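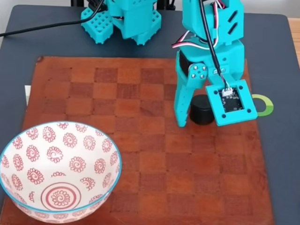

Have you ever tried to pick up a checker while wearing big winter mittens? Your hand knows where it wants to go, but the mittens get in the way, and the checker slides off to one side. A robot arm has a little of that problem every time it reaches for something, and on our open day at the Sundix workshop you can come and watch how the people who build these arms help them get better at it. The arm on the practice table is teal, and its parts were made on a 3D printer. It has only two fingers, one long and one shaped like a square, and between them on the old wooden checkerboard stands a short black cylinder, which we just call the puck. The empty bowl with the red spiral flowers is on the board too, down in the corner. Picking up a puck may sound like a baby's job to you, but please keep reading, because there is a lot going on inside that one small job.

What is a robot arm, anyway?

Put your own arm out in front of you and bend it at the elbow. Now turn your wrist as if you were opening a jar of pickles. Every place where your arm bends or turns is called a joint. You have one at the shoulder, one at the elbow, one at the wrist, and a whole crowd of them in your fingers.

A robot arm has joints as well, and at each of the joints that move there is a motor. The kind of motor we use is called a servo (say it like this: SIR-vo). An ordinary motor, like the one in a toy car, just spins and spins until you switch it off. A servo is more careful. You tell it, "Please turn this far," and it turns that far and then it holds still and waits for you to tell it something else. If you push on it gently, it pushes back, the way your arm does when a friend tries to move it and you don't want them to.

Look for the wires when you visit. On our arm they are red, white and black, and they hang in a loop along the front. The loop is there on purpose. If the wires were pulled tight, they would tug every time the arm bent, and sooner or later one would pop out. You can feel the same thing if you wear a jacket with sleeves that are too short and then try to reach a high shelf!

Hands that don't feel like our hands

The part at the end of a robot arm that does the grabbing is called a gripper. You might wonder why somebody didn't give it five fingers and a thumb like yours. Some robots do have hands like that, and they are wonderful to look at, but every finger needs motors and wires of its own, and every one of those can go wrong on a busy morning. Two fingers will do for a surprising number of jobs. Try it at home with a pair of kitchen tongs. You can pick up a sock, a potato, a pencil and probably your little brother's toy dinosaur.

What tongs can't do very well is feel. When you pick up an egg, your skin tells you right away how hard you are squeezing, and you don't even have to think about it. A robot has to be given some way of finding out. One way is to notice how hard the motor is working. If the motor is straining and the fingers have stopped closing, then there is probably something between them.

Teaching by showing

Now we come to my favorite part, and I'm afraid I always talk too long about it on the tour.

There are different ways of telling a robot what to do. The oldest one is to write out every step, like a recipe. Move down this much. Close the fingers. Move up. This works very nicely as long as everything is always in the same place. But suppose someone bumps the table, and the puck is now a thumb's width to the left. The robot will go to the old spot and close its fingers on nothing at all, and it will look very sure of itself while doing so.

Another way is to show the robot. A person guides it through the job, the robot keeps a record of how all its joints moved, and then the person does it again with the puck in a different spot. And again. And again after that! Bożena Makowska, who runs our practice tables, once guided an arm through the same job 208 times for a single lesson, and she tells me she hummed the same song the whole way through. When there are enough of these turns saved up, a computer can look at all of them together and start to work out what they have in common. Then the arm can try a spot it has never been shown before.

It's a bit like how you learned to tie your shoes. I don't suppose anybody gave you a page of measurements. Somebody showed you, and showed you again, and your loops were floppy for a while – mine certainly were – and then they weren't.

Why practice on a checkerboard?

Children ask this a lot, so I will answer it before you get here. A board with squares makes it easy to talk about where things are. Bożena can say, "Let's start two squares over," and everyone at the table knows what she means. The board is also a little bit worn, and we like it that way. Real kitchens and real desks have scratches and spots on them, and a robot that can only work on a perfect, shiny table isn't going to be much help to anyone.

What you can do on the day

The open day is on 24/07/2018, and the doors are open from morning until late afternoon. We have room for 44 children in each group, with a grown-up for every family. You don't need to know anything about robots before you come.

In the first room you'll find the Hurnivance table, where you can take a gripper apart and put it back together with a real screwdriver. (Please put the screws in the tray. I have stepped on a great many of them.)

In the second room you can watch the arms at work and ask Bożena anything you like. She was once asked whether robots get bored, and she thought about it for quite a long while before she said no. There is a yellow line on the floor around the tables, and we ask everybody to stay behind it while an arm is moving. The arms aren't very strong, but they don't know you are there, and they won't stop for your nose.

After that there is lemonade in the yard.

Try this at home

You will need a friend, a scarf, a cup and a bottle cap. Tie the scarf over your friend's eyes and put the cap somewhere on the table, and the cup somewhere else. Now tell your friend how to pick up the cap and drop it in the cup, using only words. You may say things like "left a little" or "down" or "close your fingers," but you mustn't touch your friend's hand.

When you have finished, try it a second time, but now you may hold your friend's wrist and guide it. Which way was quicker? Which way would still work if you moved the cup?

Words to remember

Joint: a place where an arm bends or turns.
Servo: a motor that turns as far as you ask and then holds still.
Gripper: the part of a robot that takes hold of things.
Demonstration: showing how a job is done so that someone, or something, can learn it.

If you make a drawing of your own robot hand, bring it along and we will pin it up by the door. We'll leave the drawings up all through August, so you can come back and find yours.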